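The Gripper Is the Cheap Part

Every robotics budget begins as a single line. At Lelton, a small outfit that trains machines to tidy up after people, the line read "grippers, handheld, two," and everyone agreed it looked very reasonable.

Genalyn Javier, who runs operations and therefore gets the invoices, keeps the original spreadsheet pinned above her monitor. It has 14-point type and a great deal of white space. The current version has 241 rows. Row 53 is tape.

"The hardware quote is the part you can argue with," she says. "Then the room shows up, and the room doesn't negotiate."

The plan was to have people do ordinary chores with a gripper in each hand, record the lot, and hand the recordings to a robot that would learn to do the same. People are flexible, come with their own balance and don't need a firmware update. They do need somewhere to stand, things to pick up and, by mid-afternoon, a chair.

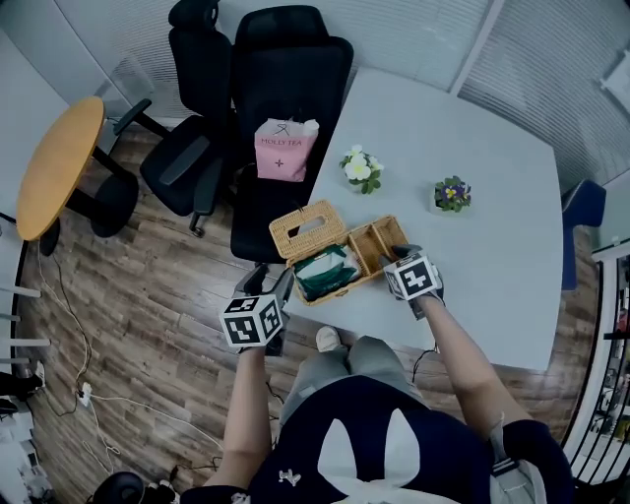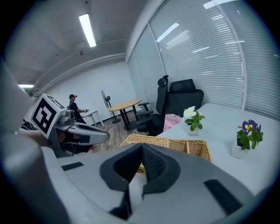

Javier had three quotes on her desk last July. Kirura offered a complete package with training, support and a monthly fee that went on until the heat death of the universe. Yammine sold the grippers on their own for $2705 a pair, batteries extra, chargers extra, and a carrying case so extra that it had its own brochure. Kelley never sent a price, only a calendar link.

She went with Yammine and skipped the case. The grippers travel in a beach towel.

Then came the things that no salesperson mentions over coffee. Storage filled up in the second week. Cables got stepped on and replaced, then stepped on again. She had set aside $600 for household props, which sounded generous until she learned how quickly a lid wears out when it's opened all day by people paid to open it.

Labour is the real number, of course. A two-handed task that takes a few seconds with fingers can take most of a minute with grippers, and new operators are slower still. Javier now budgets a full week per person before she counts on anything usable, and she books shorter shifts than she'd like, as wrists have opinions.

Her advice to anyone drawing up a first budget is to price the hours before the equipment, buy a spare of whatever plugs into something else, and get the cost of replacement finger pads in writing. She would also like them to ask about shipping, a subject on which she can speak for some time.

This year's request has gone upstairs. It includes a second pair of grippers, more storage and, on row 242, a case.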